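We are looking for someone kind, steady and not too bothered by a bit of washing-up to join us at Wodero as our Dining Room and Kitchen Assistant. If you have ever laid a table for people you were fond of, and felt pleased when they all sat down and started passing things about, you may well be the person we have in mind.

Wodero is a lunch club with a small kitchen attached. We open at noon, we close when the last person has finished their pudding, and in between we feed anybody from the neighbourhood who would like a hot meal and some company. Most of our guests are over seventy, a fair few are not, and now and then there is a baby being handed from lap to lap. We started last February with soup and bread, and it has rather grown since then.

## The job

You would be with us 22 hours a week, spread over the mornings and early afternoons. Babita Awasthi, who runs the kitchen, will show you how everything goes, and you will work alongside her for the first 12 shifts so that you are never left wondering where the big colander lives (second shelf, behind the stockpots, and it does fall out).

On an ordinary day you would:

- set out the trays before the doors open, each with a plate, a cup and cutlery
- wipe down the wooden tables, and oil them when they begin to look thirsty
- carry meals over to guests who would sooner not queue
- clear, scrape, stack and wash, and dry the cutlery by hand so it doesn't spot
- help put the deliveries away, which come from Grullance and are heavier than they look
- sit down and have your own lunch with everybody else, please, we do mean this

We care about how a place is laid. It sounds fussy, I know, but several of our guests don't see very well, and a bright plate on a plain tray makes it a great deal easier to find your dinner. We went over to coloured things for that reason and would never go back to white on white.

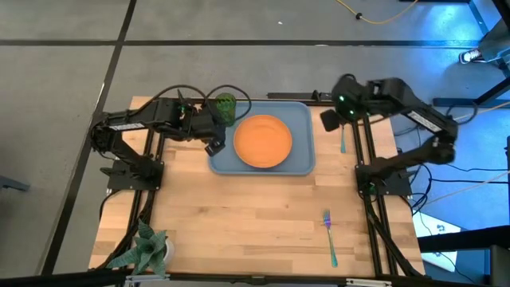 *Orange plate and green cup on one of the blue trays, with cutlery lying beside it.*

You don't need to have done this sort of work before. Babita had spent years in an office when she came to us, and she now makes the best leek pie for miles. What we would love is somebody who turns up when they say they will, who can be on their feet for a good while, and who has the patience to hear a story they have already heard, possibly from the same person on the same day. A food hygiene certificate would be handy, but if you haven't got one we will pay for the course and you can do it in working time.

You should be able to lift a full crate with a bit of help, and you should be happy around dogs, as Teixeira (an elderly spaniel belonging to one of our regulars) sleeps in the porch and has to be stepped over.

## What we can offer

The pay is the same hourly rate as the rest of the kitchen team, and we are glad to tell you the figure over the telephone or by email before you go to the trouble of applying. There is paid holiday, a free lunch every shift, aprons washed for you, and £600 a year to put towards any training you fancy. One of us used hers on bread baking and we have all done very well out of it! We close between Christmas and New Year and everyone is paid for it.

We are at Unulik House, on the ground floor, with a ramp at the side door. The 588 bus stops just opposite, and there is somewhere dry to leave a bicycle.

## How to apply

Please write us a letter or an email telling us a little about yourself and why you would like the job. A page is plenty. We don't need a CV, though you may send one if it's already written, and if writing isn't your strong point then ring and ask for Babita, who will happily take it all down over the phone. The best time to catch her is after three, once the pans are done.

Letters should reach us by 7/9/20. We will invite a few people in for a cup of tea and a look round, and ask each of them to help us lay up for lunch, so do wear comfortable shoes. Everyone who writes will get a reply.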